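Brumness Adult Learning
Household Care, Level 1
Handout 4: Plain surfaces and soft shadows
12th January

Bring this handout to the practical. You will also need the cloth you hemmed in week two and the blue record sheet.

1. Why we look before we wipe

Most marks on a pale worktop or wall are missed because the light is wrong. A film of grease shows up when light comes from the side and disappears when it comes from directly overhead. Before cleaning, stand at one end of the surface and look along it. Then do the same from the other end. Only after that should you pick up a cloth.

Write down what you find on the record sheet, using the words from Handout 2 (mark, film, stain, scratch). If you find nothing, write "none seen". Do not leave the box blank.

2. Shadow or stain?

Pale grey is the hardest colour to judge. A rounded object standing close to it can put a wide, soft shadow on the surface, and beginners often scrub at the shadow. A stain usually has an edge you can find with a fingertip or follow with your eye. A soft shadow fades away and has no clear line at either side. If you are not sure, move the object a hand's width and look again. A shadow moves with it. 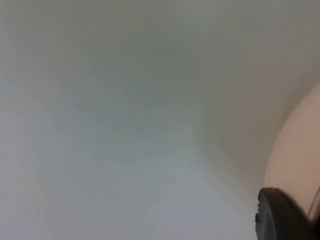

Fig. 1. Pale grey surface with a rounded beige object at the right. Note the gradual change from light to shadow.

Look at the tone in Fig. 1 before you read on. The lower left is lightest. The darker band beside the beige object follows its curve, and you cannot say exactly where it starts. Record this as "shadow, soft".

3. Cleaning method

Clear the surface. Dampen the cloth and wring it until it no longer drips. Work from the far side towards you in straight, overlapping strokes, turning the cloth at the end of each one. Dry with a second cloth. Circular rubbing leaves smears on matt finishes.

Never use scouring powder on a pale surface in the Forsyth Room. The same goes for the cupboard fronts in the Stulier kitchen.

4. For next time

Choose one pale surface at home and look at it in the morning and again after dark with the lamp on. Write four or five lines on what changed. Those who missed Handout 3 can collect it from the office, shelf 114. The assessed practical is in August.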